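The Long Way to Teach a Machine to Put the Lid On

My first hour at Mokwood went to opening and closing my own hand. Birdie Quintanilla, who runs the collection room, wanted me to get the feel of the grippers before she let me near anything with a lid, and she was right to, because I was terrible!

The idea is simple enough. You hold a gripper in each hand, you do some small household job, and the recording becomes one example for a learning system that will (everyone hopes) do the same job with robot arms. Mokwood calls its project Gamia. When I visited in August it had 1,241 recordings on the books, of which 1,052 had passed review. The rest had been thrown out for reasons that made me wince: a hand too fast, a start too late, somebody stopping to scratch their nose.

What I hadn't expected was how worn-in the tools would feel. The fingers are padded with something dark and soft, rumpled like an old coat cuff, and one tip has a frayed thread poking out of it. I kept wanting to snip it off. Birdie told me to leave it alone until the set was finished. 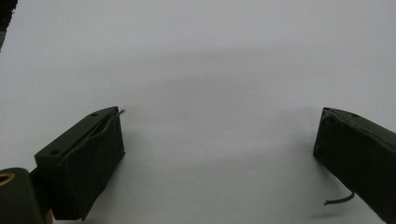

One more time, from the top

Then came the real work, and it's slow. A session is 170 takes, with a break every 18, and after the second break I understood why the regulars bring snacks. You reach, you close, you lift, you put down, you go back to where you started. Birdie likes the starting spot to wander a little from take to take, so the system doesn't learn one perfect path and fall apart when a box has been nudged.

Dwynwen Edwards, the other half of the team, is the one who watches everything back. She can spot a hesitation from across the room (mine, mostly). "I don't mind slow," she told me. "I mind when you change your mind halfway."

I asked whether my clumsier takes would be any use. A few would, she said, the ones where I fumbled and then recovered, and she went off to find me a chair.
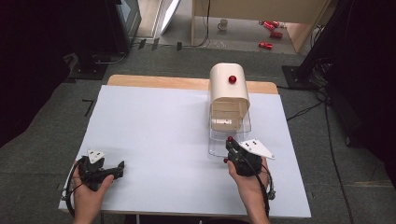
Two grippers, a clear box and a cream cover with a red knob on the work table at Mokwood.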